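How do you keep baseboards and door bottoms from getting that gray fuzz? 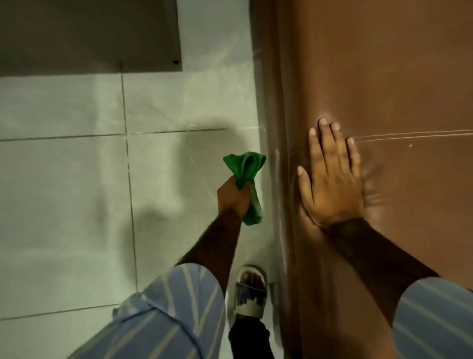 Green cloth, brown door, tile floor.

Posted by flerkerley28

We moved into a place with tile all through the downstairs and I love it, but dust collects along every edge! I vacuum twice a week and there's still a gray line at the bottom of the doors. Any tricks? We have two cats, if that matters.

kindari_home
Cats matter a lot, ha. Do the edges BEFORE you vacuum, top to bottom, with a barely damp microfiber cloth. Then once a month (I do mine when the water bill comes) wipe everything with a drop of dish soap in warm water and dry it right away. I wiped on a dryer sheet afterward and got some 7 extra days before the fuzz came back. I was thrilled!

nam2919
vacuum more

Stanevska
Check your furnace filter too! Ours hadn't been changed since November and the whole house was dusty. A new one made a bigger difference than all my scrubbing. For the corners by the hinges I love an old soft toothbrush, and a clean dry paintbrush is great on grooved trim. Go easy on water near wood doors, the bottom edge is often unsealed and can swell.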